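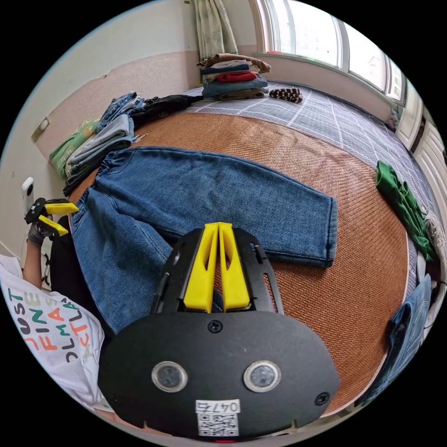
Notes from the Gistlow open day on Friday, in thread form. Jutgate had the upstairs rooms and ran garment folding from morning until 3. I stayed for most of it. Corrections welcome from anyone who was there.

**2/** The format was simple. One operator, two hand-held grippers, one pair of jeans at a time on a woven mat on a bed. Visitors stood by the door and asked questions between folds. Daryna Skoryk took the questions. The operator mostly didn't talk, which I'd recommend to other groups.

**3/** Why jeans: Skoryk's answer was that denim holds a crease, so a bad first fold stays bad. A T-shirt lets you cheat. Denim also stacks up thick at the seams, and two narrow fingers have to open wide enough to take several layers at once.

**4/** Elastic waistbands are the awkward case. The band gathers when you let go of it, so the two corners you just lined up drift toward each other. The team's rule is waistband last: legs together first, then hems up, then close.

**5/** I asked how many folds they throw out. For the set they were discussing it was 17 out of 783. Most of those were dropped hems. A few were the operator reaching across with the wrong hand and blocking the view.

**6/** Two hands matter more than I expected. One gripper pins, the other travels. When people tried it afterward, nearly everyone moved both at once and dragged the whole garment sideways on the mat. Maksym Pylypenko got a clean fold on his second try and was unbearable until lunch. 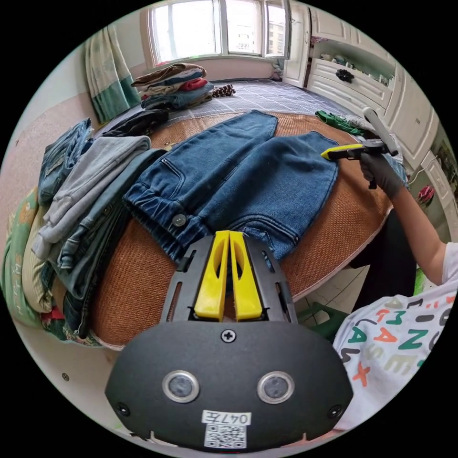 **7/** On finger shape. The fingers are slotted and taper toward the tip. Arsen Marchuk said the slots let them flex around a seam, and that the earlier solid version skidded on heavy cotton. I tried both on a spare hem. The difference is easy to feel, though I wouldn't put a number on it from one hem.

**8/** Approach angle was the other useful detail. Come in too steep and the tips push the fabric down into the mat. Come in too flat and you pick up the layer under the one you wanted. Fledar's handout gives a starting angle of 15 degrees from the surface. The operator ignored it and went by feel.

**9/** Question from the back: why not use a table? Skoryk's reply was that people fold laundry on beds. A mattress gives under pressure and the sheet slides, and a policy that has only met tabletops will do badly there. Fair. I'd still want a tabletop set for comparison.

**10/** What I didn't get: any results from a robot trained on this. Marchuk said those are due in May and wouldn't be drawn further. So treat all of the above as notes on collection – it says nothing yet about performance.

**11/** Also missing was any scoring for fold quality. At the moment a reviewer looks at the end state and says yes or no. Melaniia Kravets asked about measuring edge alignment and was told it's on the list. I'd move it up the list.

**12/** If you go to the next one, get there early and ask to hold a gripper before the room fills up. Wrist fatigue sets in faster than you'd think. Handouts were on the landing, left of the stairs. I have a spare copy if anyone wants it.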